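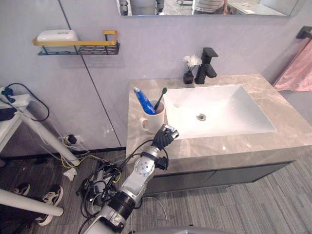
Bathroom crew, robots on the way - what happens to our jobs?

I do room turnover at Veten, 4 of us on mornings. Management is trialing an arm setup for vanities and says "nothing changes." They said that about the vending machine too. Has anyone been through this? Do hours get cut?

Levchenko
We had one at Wemton starting in June. Hours stayed put, the work moved. I used to wipe counters. Now I put the mug on the left and the toothbrush in the mug, stand back, and write down what the machine did. By my log that's 2,883 resets. My knees are grateful, my brain less so.

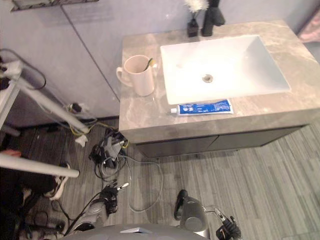

Photo: Clirus

The toothpaste is the part to ask about. In the mug or flat on the counter, somebody has to decide which counts as "tidy," and at our place that somebody got no raise. Get it in your job description before the trial ends. Also ask who picks up the cables, as we trip over ours daily and it's in no one's duties.

wemton_nights
they will cut hours. they always do

Clirus
Depends on the contract. Ours dropped 2 people from nights and then asked both back to do resets - same pay, new title. I'm a "scene technician" now. My mother thinks it's theater. Ask for the training in writing and ask who signs off on a room when the arm calls it done.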